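Okay so I finally sat down and priced out the whole kitchen refresh and I need to talk about it

The quote from Hutari came in 400 over what I'd planned, and that's before we even get to the sink!

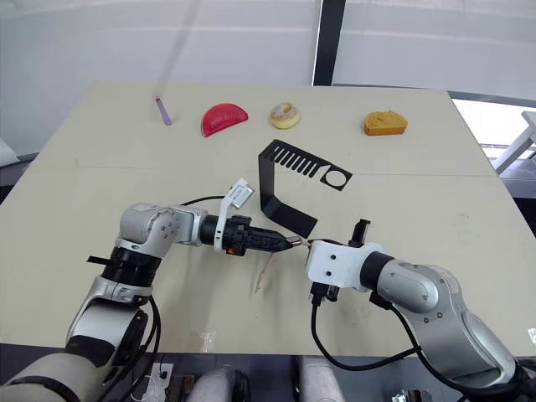
Drandik was cheaper but they want 8 weeks just for the counters. 8 weeks of washing dishes in the bathtub - no thank you

So I'm doing the cabinets myself. Paint, new handles, done by the end of March if my knees hold up

Handles are from Warnura, roughly 70 bucks for the lot, and I love them so much 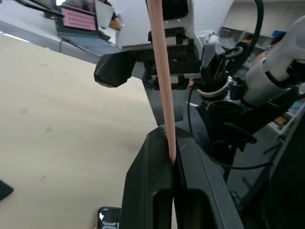
pale pink and beige, still my favorite combo

Anyway the walls are next. Leaning toward a warm cream but my sister-in-law keeps sending me greens - send opinions please, I'm buying paint tomorrow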